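Beston school kits plan leaves parents asking what they are paying for

Families in Beston will be asked to pay $50 a child from February for a new after-school arts program, and the company behind it has yet to say what the money buys.

The program, called Evamwood, is run by Kpodo, a firm based in Drornley that sells classes and supplies to school districts. It would offer calligraphy, printmaking and clay at 17 schools, in sessions held twice a week in regular classrooms after the last bell.

The district says 1,676 students have "shown interest." That figure comes from a form sent home last term, which asked parents whether they would like their child to have "more chances to be creative." The form did not mention a fee. It did not mention Evamwood either.

A yes to that question is a long way from a signup. The district has not said how many of those families would still want a place at $50, and a spokesperson said there were no plans to ask them again before the program starts. 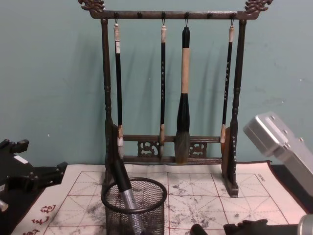
A carved wooden rack for calligraphy brushes. Calligraphy is one of the subjects planned for the after-school sessions.

Kpodo says the fee covers "materials and instruction." Asked for a list of the materials, the company sent a two-page brochure that talks a good deal about focus and confidence and says nothing about paper, ink or clay. It also says children who take part do better in reading. Asked for the study behind that claim, the company said it was "based on feedback from partner schools" and did not name the schools.

There may be a decent program in here somewhere. Beston cut most of its own art hours two years ago, and plenty of parents have complained about it since. Several who spoke at last month's board meeting said they would welcome almost anything. Others wanted to know why the district could not bring back the classes it already had, which were free and took place during the school day.

The board did not have much of an answer. A budget note given out at the meeting puts the Evamwood program under "no cost to district," but the same note has the schools covering cleaning and late building hours - neither of which is free. No total was given for either one.

Then there is the question of who gets left out. The district says help with the fee will be available for families who need it. It has not said how much help, how to apply or who will decide. Parents were told those details would be "shared closer to launch." Late buses do not run at most of the 17 schools, so children without a ride home may miss out whether or not the fee is waived.

Drornley's own schools tried an earlier version of the program and dropped it after one term. Kpodo called that a "scheduling matter." The Drornley district office confirmed the program had ended and would not say more.

The Beston board is expected to vote on the contract at its next meeting, which starts at 7 p.m. in the high school library. Copies of the contract were not available to the public when this story was published.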